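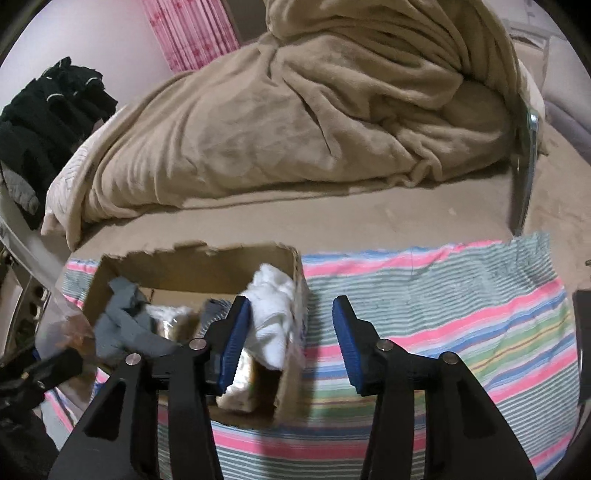 Hand tools, home shifts: what automation has meant so far at Torville

By Mohandas Poojary
May

Staff at the textile reuse firm Torville have been told that the sorting of clothes and household linen will be "largely automated" within 3 years. For the moment, the work is being done by people with plastic-smelling grippers strapped into their hands, picking cloths out of cardboard boxes one at a time.

The company has put 345 of its 598 sorters on what it calls demonstration shifts. Each worker gets a hand-held gripper with two fingers and a camera, and spends part of the day moving fabric with it. Many do this at home, on the floor of a bedroom or a front room, with whatever is lying about. The recordings go to Fleltell, the supplier that is building the robot arms, and are used to teach the arms how to pick up soft things.

Soft things are the difficulty. A box of tins is easy for a machine. A box with a folded cloth half over the rim, another cloth crumpled beside it and a foil packet in the middle is a much harder job, and blankets in a heap are worse. Fleltell says its system improves with every hour of recording. It would not say how many hours it has, how many it needs, or how often the arms now drop what they are holding.

Torville's own line has 2 arms on it. Workers who spoke to me said both were switched off for most of the spring, and that a person stands beside them whenever they run. The company disputes "most" but did not offer another word.

Managers describe the demonstration shifts as a step up. A note sent to staff calls the sorters "skilled teachers" and says the work is lighter than standing at the belt. Some of them agree. One woman who has sorted for eleven years told me she likes being off her feet, and likes being at home when her son gets in at four. She also said her wrist aches by the end of a session, as the gripper has to be squeezed for each pick and held level in between.

Pay is the sorer point. Belt work carries a bonus for weight sorted. Demonstration work does not, and recordings that Fleltell rejects are not paid at all. Workers said the reasons given for a rejection are often a single word, such as "speed" or "view". Torville says the rejection rate is low and under review – it has been under review since the shifts began.

There is also the question of what the teachers are teaching themselves out of. The note to staff promises "new roles in supervision", without a number. Montoya, a rival firm that tried a similar scheme with another supplier, Varniro, made the same promise and has yet to advertise one of those posts.

Torville may turn out to be different. It has agreed to meet staff before ordering more arms, and says no jobs will go this year. It has not agreed to put the second part in writing, and when I asked who owns the recordings made in workers' homes, I was told the matter was one for Fleltell. Fleltell said it was one for Torville.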